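Me senté con Brendan Geraghty una tarde de mayo y le pregunté por qué, con 60 años, se puso a aprender a hornear pan. Se echó a reír – tiene una risa enorme – y me dijo: «Porque el de Dirkton era malísimo, ¡y sigue siéndolo!».
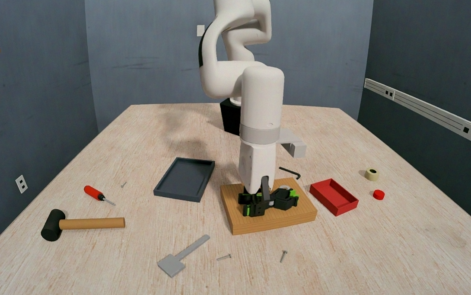 La masa madre se la pasó Kerttu Salminen, y desde entonces la alimenta cada mañana antes del café. Yo le confesé que la mía se me murió dos veces (dos). «Demasiada harina y poca paciencia», me soltó. Para formar las hogazas le gusta una mesa grande de madera clara, con una tabla más oscura, anaranjada, hacia el centro, y sitio de sobra alrededor. «En una encimera estrecha acabo amasando con los codos pegados al cuerpo».

¿Y el centeno? Ahí se puso serio. Lo deja reposar 8 horas y no lo corta hasta el día siguiente, aunque la casa entera proteste.

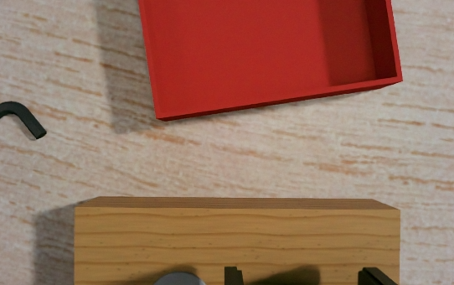 El pan de los sábados

Ahora hornea para medio Mirkgate. «Empecé con siete panes y me sobraron cinco», recuerda. Ya van 40 por semana, y todavía anota los encargos a lápiz.
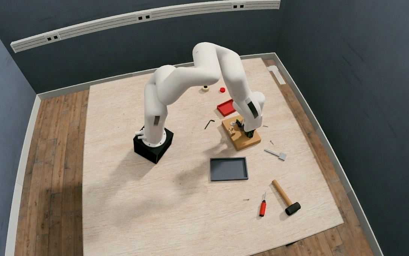 Club de Lectura y Cocina de Mirkgate – Entrevistas

Antes de irme le pedí la receta. Me dio media hogaza y cambió de tema.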